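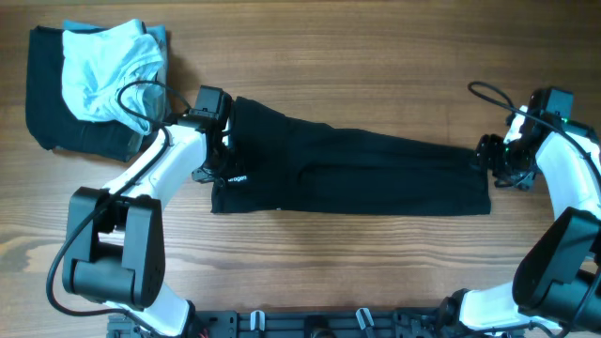
Protokoll der Besprechung „Greifervergleich Textil“

Datum: 28.10.24
Anwesend: Kamala Kurian (Leitung), Sebastian Stoica, Virgil Munteanu, Liviu Radu
Entschuldigt: Horațiu Pîrvu
Protokoll: Virgil Munteanu

TOP 1: Protokoll vom letzten Mal

Das letzte Protokoll wurde ohne Änderung angenommen. Der offene Punkt von August, Lieferung der Ersatzfinger von Flornetti, ist erledigt. Die Finger liegen im Schrank bei den Netzteilen.

TOP 2: Stand der Versuche mit Hosen

Sebastian berichtet über die Versuche am Tisch mit den zwei Armen. Gefaltet wird jetzt hauptsächlich die schwarze Hose, der Länge nach gelegt, der linke Greifer am Bund und der rechte am Saum. Diese Anordnung bleibt für den Vergleich bestehen, damit man die beiden Fingertypen unter gleichen Bedingungen beurteilen kann.

Mit den Fingern von Wovik wurden 30 Durchläufe gemacht, davon 12 mit Nachgreifen am Bund. Am Saum ist das Ergebnis besser. Sebastian vermutet, dass der Bund zu dick ist für die Öffnung, welche im Moment eingestellt ist. Liviu ist anderer Meinung: Nach ihm drückt der linke Greifer zu stark auf den Tisch und schiebt den Stoff vor sich her. Man einigt sich, zuerst die Höhe zu ändern und erst danach die Öffnung, nicht beides gleichzeitig.

Mit den Fingern von Flornetti gibt es noch keine vergleichbare Reihe. Kamala bittet, dass diese Reihe mit derselben Hose gemacht wird.

TOP 3: Kabelführung

Am linken Arm hängt das Kabel vom Handgelenk in einer Schlaufe bis über den Stapel mit der fertigen Wäsche und liegt auf dem hellblauen Teil. Virgil findet das ungünstig, denn beim Ablegen kann das Kabel die oberste Lage verschieben. Vorschlag: Stapel weiter vom Arm weg legen und das Kabel am Arm zusätzlich befestigen. Liviu warnt, die Schlaufe nicht zu kurz zu machen, sonst wird die Drehung vom Handgelenk begrenzt. Rechts soll vorerst nichts geändert werden. Die weißen Klammern an der Schiene werden beibehalten.

TOP 4: Controller

Liviu hat den Controller von Stineck mit dem bisherigen von Nistor verglichen. Die Bewegung ist beim Stineck ruhiger, aber das Anfahren nach einem Stopp dauert länger. Nach dem Fehler 1681 muss man die Software ganz neu starten. Die Ursache ist noch nicht bekannt. Beschluss: Der Nistor bleibt für die Greiferreihe im Einsatz, der Stineck wird getrennt weiter geprüft.

TOP 5: Schwarzer Stoff und Kamera

Es wurde länger diskutiert, ob die schwarze Hose für die Kamera geeignet ist. Die Falten und Nähte sind auf ihr nur schwach zu erkennen, auf dem braunen Tisch hebt sich aber der Umriss gut ab. Kamala möchte bei Schwarz bleiben und eine zweite, hellere Hose dazunehmen. Für Material und Kleinteile sind noch 600 Euro frei. Sebastian macht eine Liste.

TOP 6: Aufgaben

Sebastian: Greifhöhe links anpassen, danach Reihe mit Flornetti, Einkaufsliste
Virgil: Kabel am linken Arm neu befestigen, Platz für den Stapel am Tisch markieren
Liviu: Fehler 1681 beim Hersteller melden, Logdateien beilegen
Kamala: Horațiu über die Beschlüsse informieren, Termin für die nächste Besprechung verschicken

TOP 7: Verschiedenes

Der Schlüssel vom Labor soll nach Gebrauch wieder an das Brett gehängt werden. Ergänzungen zum Protokoll bitte direkt an Virgil.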